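Teaching the pour by remote: gloves or leader arms?

wristroll
Posted Fri 29 April
We finally got the two-handed setup running at Jolitz and I'm having way too much fun with it! I did 60 takes of the water task wearing the gloves. The reaching is lovely. The grip is where I get sloppy, my fingers never quite match what the hand is doing. Anyone here switched from gloves to leader arms and stayed there?

pegboard_8
Switched in September, never went back. With a leader arm you feel where the elbow is. Gloves only tell the robot what your fingers want, and mine want all kinds of things.

wristroll
Ha, fair. Here's my start pose for anyone who wants to pick it apart. 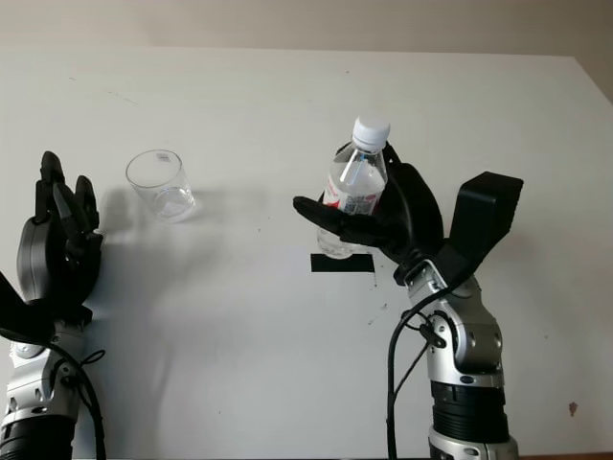 My big question is how much to vary things between takes. Right now I change the glass position every 15 takes and leave everything else alone. The bottle is already in the right hand, with one finger stretched out under the label, and I like that finger there because the grip feels steadier to me when I start to tip. The left hand just waits beside the glass, fingers up. Should it be doing more?

tallow
Yes! Have it hold the glass. An idle hand teaches the policy that idle is normal, and you'll regret it once you try anything harder.

pegboard_8
Disagree with tallow. Get the one-handed pour solid first, then add the second hand. We tried both at once on the Custov rig and I spent a week throwing out takes.

tallow
A week is nothing — we got a usable grasp-and-pour out of 30 good demos with both hands going. Slow demos, though. Slower than feels natural.

gantry_moth
I'd move the glass every single take. Fifteen in a row from one spot and it'll learn the spot. Also, try a heavier tumbler, light ones skid when the neck touches the rim.

wristroll
OK, moving the glass every take from tomorrow. Still on the fence about the left hand, might record a small set each way and post both.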